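Search this site
Search for a topic, a post or a neighbour
Popular searches: bin days, bus passes, room hire, lost cats

Starting a chess club in the village hall – is it daft with only a few of us?

Reading time: 5 minutes
Last updated: Mar 9, 2018

Marion Geddes

I moved to Plondstead last spring and I've been missing my old chess club something rotten. I'm not a strong player, I should say that first. I learned from my uncle when I was little, gave it up for the best part of my working life and only went back to it when I retired. But I did love my club night. You'd get two or three games in, a cup of tea, a bit of a moan about the roads, and home by ten.

The nearest club now is over in Listbridge and the last bus back goes before they've even finished the first round, so that's no good to me. I've been wondering whether to start something here. I put a card up in the post office window and had four replies, one of them from a lad of eleven whose mum wants to know if he can come along (I'd love him to, but I don't know what the rules are about children).

So what I'm asking is this. Is it worth doing with so few of us? How do you pay for the room? Do I need to buy proper sets, or will people bring their own? And do we need clocks? I never liked playing with a clock but I know some people won't sit down without one. I also don't know if you're meant to register with anybody or if you can just turn up and play. Any advice from people who've done it would be very welcome, even if it's "don't".

Kianoush Nazari

Do it! Five people is plenty. We began ours with three, and one of those was my brother-in-law who only came for the biscuits and has never to my knowledge finished a game.

I'll go through your points as best I can. The room first. Don't hire the hall. You'll be rattling about in it and paying for heating you can't feel. Ask if there's a side room, or try the pub on a quiet night. Our landlord gave us the back room for nothing as long as everybody bought a drink, and we stayed there for 2 years before we got too noisy for the darts lot (yes, chess players, too noisy for darts – the arguments afterwards are the trouble). If you do have to pay, split it on the night with a tin by the door. Don't start with a yearly fee, it frightens people away before they've pushed a pawn.

Sets: buy your own, all the same, and buy them plain. If you let people bring theirs you end up with the onyx one from somebody's holiday where you can't tell the bishop from the queen, and then there's a row. What you want is ordinary plastic pieces with a bit of weight in the bottom and a roll-up board. Green and cream is much kinder on the eyes than black and white, especially under strip lights. I'd get one more set than you think you need, and a few spare queens. Pawns go missing as well. We found one in the tea urn.

Clocks: get one, for whoever wants it, and leave it in the box otherwise. With beginners I'd leave it out altogether for the first few months. Somebody who's only just remembered how a knight moves doesn't need a thing ticking at them. Once people start taking half the evening over one move you'll find they ask for a clock themselves, usually for the other fellow.

You can just turn up and play. If you ever want to enter a league or have graded games then you'll need to join up with your county people, but that's a long way off and I wouldn't give it a thought now.

The other thing I'd say is teach "touch move" early, but gently. If you touch it, you move it. We had one chap who'd pick up a piece, wave it over the board, put it back, pick up a different one, and go on like that until you wanted to scream. I let newcomers off for their first few weeks and then after that it's the rule for everyone, me included, and I've lost a rook to it more than once.

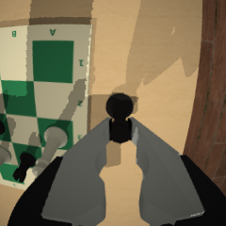 A black piece in a two-fingered gripper, with the board to the left. Under touch move, you'd be playing it.

And make sure you've got a way of pairing people that isn't the same two sitting down together every week. We pull names out of a hat. It sounds childish but it works, and the weaker players get a go against the stronger ones without having to ask.

Wissam Hakim

just go for it. i would come but im in Ho until April visiting family, is that too late? also can we do blitz

Nandini Fernandes

I can help with the bit about the young lad, as I've run children's groups (not chess, mostly recorders, heaven help me). The easy answer is to say that anyone under sixteen comes with a parent or grown-up who stays for the whole session. Then you're a group of neighbours playing a game and his mum is responsible for him. If you find you're getting several children and parents wanting to drop them off, that's different and you'd need a proper safeguarding policy and checks, so ring the council and ask before you agree to anything. They were very patient with me.

I'd also start a bit earlier than you were used to. Ten o'clock is late for an eleven-year-old on a school night and, I'll be frank, it's late for me. We finish at half past eight and everyone seems happy with it.

One small disagreement with Kianoush about the pub, lovely as it sounds. It put a couple of our parents off, and one of the older ladies didn't like walking in by herself. The library here lets us have a table for nothing if we tidy up after. Might be worth asking at yours, Marion, and do ask them about parking while you're there.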